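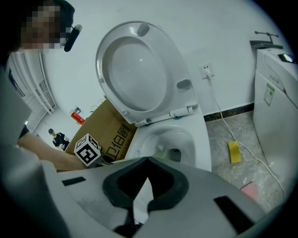
How do you get a hand-held robot gripper ready for a day of work?
You clean the finger pads, check that the fingers open and close all the way, look over the marker cube, charge the battery and do a short test grab. Then you do most of it again at night.

OK so that's the short version. Now the long one.

What is a hand-held gripper anyway?

It's a robot's hand without the robot. A person holds it and does a job with it, like picking up a piece of paper or a sponge. The gripper keeps a record of how it moved, and later a robot arm can learn from that. Bathrooms are good places to practice. Shiny floors, tight corners, things to wipe, things to pick up.

The kind we're talking about is called the Ilie. It gets looked after at a workshop called Prarketti, in a town called Trarnia. Farzad Heydari does the repairs. Parvaneh Alipour does the morning checks and she is very fast at it.

The fingers

Look at the gray gripper by the toilet. Two black rubbery pads, making a V, with something white and papery between them. The pads are the part that does the touching, so they're the part that gets dirty and wears out.

Rubber is grippy when it's clean. Put dust on it and it gets slippery. Try it at home - rub a clean eraser on a table, then dip the eraser in flour and try again. (Ask first about the flour.)

Cleaning the pads goes like this:

Switch the gripper off.
Wipe each pad with a damp cloth. Just water.
Wipe again with a dry one.
Look at the tips with a flashlight. Any cracks? Any shiny spots?
Wait until they are all the way dry.

Tissue is the worst. Little bits of fluff come off and stick in the corners of the pads. Parvaneh gets them out with an old toothbrush. A soft one, the hard kind scratches.

If a pad has a crack you can catch a fingernail on, it comes off and a new one goes on. Both sides get changed at the same time. An old pad and a new pad don't squeeze the same and things twist when you pick them up.

The cube with the black squares

Some grippers wear a white cube on top, like the one the person's arm is reaching for. The black square patterns are a kind of code. You can't read it but a camera can. When a camera sees one of those patterns it can work out where the cube is and which way it's turned. And if the cube is fixed to the gripper, now you know where the gripper is too!

So the cube has to stay put. That's the big rule. If it wobbles, the camera thinks the whole gripper is wobbling.

What gets checked on a cube:

Is it tight? Hold the gripper in one hand and give the cube a tiny push with the other. Nothing should move.
Are the patterns clean? A smudge can hide part of a square.
Are the edges of the stickers flat? Peeling corners are bad.
Is it the right way around? There's a small arrow on the mounting plate. People forget the arrow. Farzad forgot it once and a whole morning of work had to be done over.

Don't press on the patterns with your thumbs. Everybody wants to.

The test grab

Before the real job there is a practice one. You squeeze, the fingers close. You let go, they open. Do it 6 times, slowly. Listen while you do it. A healthy gripper makes a soft sliding noise. A gritty noise means there is something in the track where the fingers slide, usually sand or a crumb.

Then you pick up something easy. A sponge is good becuase it squashes. Then something thin, like one sheet of paper. Paper is hard! If the pads don't meet exactly, the paper slides right out.

Setting up the room

The gripper isn't the only thing to get ready. The room matters too.

Floor first. Cables on the floor are a trip risk, so know where they are before you start and step around them. Nothing electric goes near puddles, and that includes grippers. Bathrooms have a lot of water in them, so every gripper gets a dry shelf or a box to sit in during breaks. Never the edge of the sink. Never ever the edge of the toilet, lid up or lid down.

Next, light. Marker patterns need to be easy to see. Really bright sun can make a shiny spot right on top of a pattern, so sometimes the blinds get closed a bit.

Last, elbow room. If two people are working in a small space with a gripper each, they agree who moves first. Bump the cubes together and you're back to checking the cubes.

When something breaks

Mostly it's small stuff. Here is what shows up on the repair bench:

Fingers won't close all the way - dirt in the track. Brush it out, no oil. Oil collects more dirt.
Fingers close crooked - one pad is on wrong, or a screw has come loose.
Gripper won't turn on - flat battery. Charging takes 40 minutes. Go have a snack.
Camera can't find the cube - wipe it. Still nothing? New stickers, and then the cube has to be measured again.

Every repair gets written in a notebook, with the gripper's name on top. One of them is called Wasesine, it has a sticker of a duck inside the battery door. On July 13, 2025 Wasesine reached 1650 grabs on the same set of pads, and then they got changed.

Grown-ups do the parts with screws and batteries. Kids who visit the workshop get the toothbrush job and the listening job, and the listening one is harder then it sounds.

Words to know

Gripper: a tool that holds things the way a robot hand does.
Pad: the soft rubbery part at the end of a finger.
Marker: a pattern that a camera can find and recognize.
Track: the groove the fingers slide along.

Try it yourself

Get some kitchen tongs. Pick up a sponge, then a sheet of paper, then a grape. Now wrap a rubber band around each tip and do it again. Which one got easier? Write it down in a notebook, and give your tongs a name.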